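Table surfaces in workrooms, a short thread. I specify them for a living and keep getting the same questions, so it may as well go in one place. 1/

Start with light reflectance. A white top under bright overhead lighting throws glare back at whoever sits at it. A mid brown is easier on the eyes over a full shift, and small pale parts still show up well against it. Black hides dropped screws. 2/

Gloss matters more than colour. Two tops in the same shade, one matt and one polished, will behave like different products under the same lamp. Ask for the gloss figure in writing. If the supplier only says 'satin', ask again. 3/

Next, flatness. Most catalogues give thickness and say nothing on flatness. Thickness tells you what the top weighs and how long a screw you can use. It does not tell you whether a straight edge will rock on it. 4/

We had a set of tops from Ollance with a 2 mm bow over the long side. Fine for packing. No good for anything that gets levelled once and is then expected to stay level. They were replaced, but it took until November. 5/

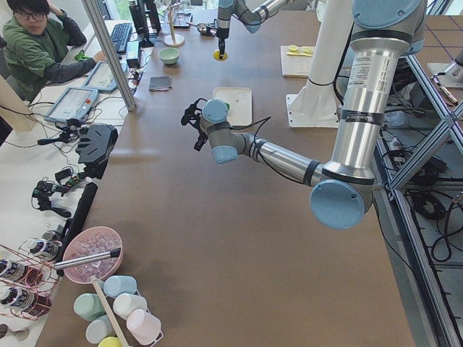 Brown top, white column on a square base plate bolted to the table.

Fixings. Through-bolts with a wide washer underneath will outlast wood screws every time. If a post or a vice is going on later, mark the underside for frame rails before drilling. I have met a rail with the drill 40 mm from where the drawing said it was. 6/

Threaded inserts are a fair compromise where you can't reach the underside. Use the flanged sort, fitted from below if you can. Fitted from above, they lift a little each time someone overtightens, and after a year you have a ring of raised surface round every hole. 7/

Edges. A square edge at forearm height is a complaint waiting to be written down. A small radius costs little and also chips less. Glued edging strip lets go first at the front corners, where people lean and where trolleys hit. 8/

Cleaning. Check what the cleaners use, then check what the surface is rated for. The Prusov site swapped to a stronger cleaner and lost the finish on 80 tops before anyone compared the two sheets. The tops were sound underneath — they just looked terrible and held dirt. 9/

Height. Fixed legs are stiffer for the money. Adjustable legs are worth it where more than one person uses the table. Set them with the load on, then check level again after a week. Floors move less than people think and feet settle more. 10/

Record keeping: stamp a number on the frame, not the top. Tops get turned over and swapped. Our list for Vasach ran to 423 tables and the only entries I trusted by the end were the ones numbered on the steel. 11/

Someone will ask about the Brøndum range. Good frames, slow delivery, and the standard feet are too small for vinyl flooring. Order the larger ones at the start. Next thread is on lamps, once I have the new readings typed up. 12/12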